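# How strict should "reset" rules be for a tabletop pick-and-place station?

**Posted by pestell_bench, 8th May**

We have one arm, a wrist camera, a box of toy kitchen items and a growing pile of recorded runs. Typical task: move the toy corn between the plate and the tray, let go, back off. 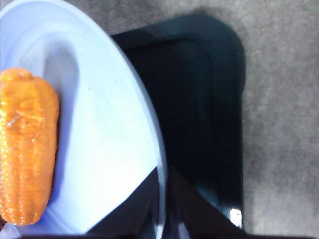

Musyoka Wanyama read my draft rules last night and wrote back that they cover the arm beautifully and say almost nothing about the person resetting the table, and that most of my bad runs would come from there. Fair point! So I'm asking before I print the sheet and tape it up.

What I have so far:

- Operator calls "hands clear" out loud before every start
- Speed limit stays on for any new task until it has 39 clean runs
- Stop button within reach of whoever is resetting, not only whoever is driving
- Every run gets kept, including the failed ones, with a one-word label

What I don't have is anything on how the items go back. Do people mark positions with tape? Do you allow a plate to overlap a tray, or do you call that a bad start and redo it? We're at 342 runs across two tasks and I'd love to get this right before the pile gets any bigger. It's such a fun setup and I don't want to spend the summer sorting through junk.

---

**virnwood_kay**

Oh, I love this question, because I rewrote our reset sheet over the winter and it made more difference than any tuning I've done on the arm itself.

Split your rules into two sheets. One is for safety and it never bends. The other is for data and it can change, as long as you write down when it changed. We had both on one page and people started treating "don't reach in while the arm is live" with the same shrug as "put the cup roughly in the middle." Keep them apart, different colored paper if you can.

On the safety sheet I'd add:

1. Whoever resets the table holds the enable switch while they do it. If the switch is in your hand, the other person can't start the arm by accident. A spoken call is good as a backup, but it fails when two people talk at once.
2. Sleeves up, lanyards off, hair tied back. Small arms still grab things.
3. Never catch a falling item. Write it in big letters. The instinct is very strong, and a toy on the floor costs you nothing.

On the data sheet, I would not use tape marks. We did at first and the policy learned our tape! It did great on the marks and fell apart when we peeled them off. Now we have a stack of index cards with rough zones on them ("back left, turned sideways") and you draw one before each reset. Takes a few seconds, and you stop putting everything where your own hand likes to put it.

As for a plate overlapping a tray, I say allow it, but decide on purpose. If people will use the thing in a messy space, then tilted plates and half-covered trays belong in the set. Write down what counts as a legal start. Ours is "every item is inside the work area, and the target can be reached without moving something else first." Anything that passes is legal, even when it looks sloppy. Anything that doesn't gets reset before you hit record. What you want to avoid is one operator quietly tidying up and another one leaving things be, and you end up with two datasets in one folder.

And please keep a change log. A date, what changed, whose idea. I skipped it until November and I still can't tell which of our early runs had the old gripper pads.

---

**Esquivel**

just use tape. works fine for us

also check your local rules for the cell, depends where you are

---

**trotusham_lab**

Agree with nearly everything Kay wrote, though I'd be a bit softer on the tape. For checking that the arm still works after maintenance, fixed marks are wonderful, because you want the same start every time. We have a small mat with three spots on it that comes out for that test and then goes back in the drawer. It never appears in training runs.

Two more for your list. Pestell, your "one-word label" rule will hurt you later. We had "bad" on a whole batch and it covered a dropped item, a late stop and a run where someone's elbow was in view. Pick a short fixed list, and put "operator error" on it as its own label. People will use it if you don't make a fuss when they do.

The other is the clean-run count before you lift the speed limit. I like having a number, but say what sends it back to zero. New gripper fingers, new camera mount, new software version: those reset ours. A new toy doesn't, unless it's heavier than what we had before.

Would you post the sheet once it's printed? I'd happily swap you ours.

---

**pestell_bench**

This is great, thank you both! Two sheets it is, and I'm cutting up index cards tonight. Kay, did you shuffle the cards every time or just work through the stack? I can see myself getting lazy about shuffling.

---

**virnwood_kay**

Work through the stack, shuffle when you reach the bottom. That way every zone gets its turn.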